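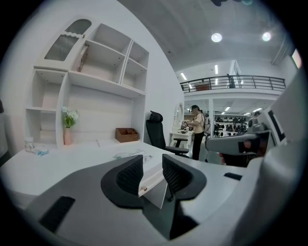 Equipment Planning Help Desk
Request type: Purchase and budget review
Submitted by: Ulska site
Status: Pending approval
Opened: 10/3/21

Summary of request

The Ulska site asks for replacement finger pads and one additional hand-held gripper for the furnished room. The site's present allocation covers 2 grippers. The quotation received from Bridik amounts to 3,248 and includes shipping to the site but not installation or training. The requested funds are to be drawn from the equipment line, which was last adjusted in June.

Log

Entry 1. Request received from Ulska. The quotation was attached without a part list. Returned to the site for completion.

Entry 2. Part list received. It shows 18 pads and one gripper body. The site reports that the grip has become uneven on small items and asks whether this is a fault covered under the service terms or ordinary wear to be charged to supplies.

Entry 3. The site was instructed to clean both pads with a dry cloth, close the fingers fully, and check that the pads meet along their whole height. The site was further asked to repeat the check with a second set of pads before any order is placed.

Entry 4. Check completed. The site states that the fault follows the pads and does not remain with the gripper body. Classified as wear. The pads are therefore to be charged to supplies, and only the gripper body remains under the equipment line. Bridik has been asked to divide the quotation accordingly.

Entry 5. The site asked whether a second work position could be opened at the long desk without purchasing new furniture. A view from the desk was added to the ticket.
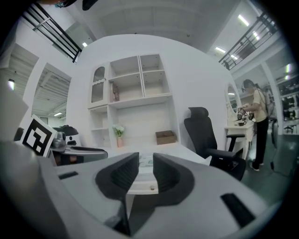

Attachment to Entry 5: Gripper at the white desk, marker card at left, vanity table in use beyond the chair.

Entry 6. Planning has no objection to a second position at the desk, provided that the chair can be moved clear and that cables are routed away from the standing area at the vanity table. No furniture funds will be released under this ticket. Cable covers may be ordered from supplies.

Entry 7. An alternative quotation was requested from Pálfi for comparison. Pálfi gives a delivery time of roughly 3 weeks for the gripper body but does not supply pads of the type listed. The site is asked to confirm in writing whether pads from Bridik will fit the Pálfi body.

Entry 8. Gultasura, as the funding unit, requires the divided quotation before it can reserve the amount. Reminder sent to Bridik.

Open items

Divided quotation: Bridik
Written confirmation of pad fit: Ulska
Reservation of funds: Gultasura, on receipt of the above

Replies should be added to this ticket. Requests sent separately will be given a new number and reviewed in the order received.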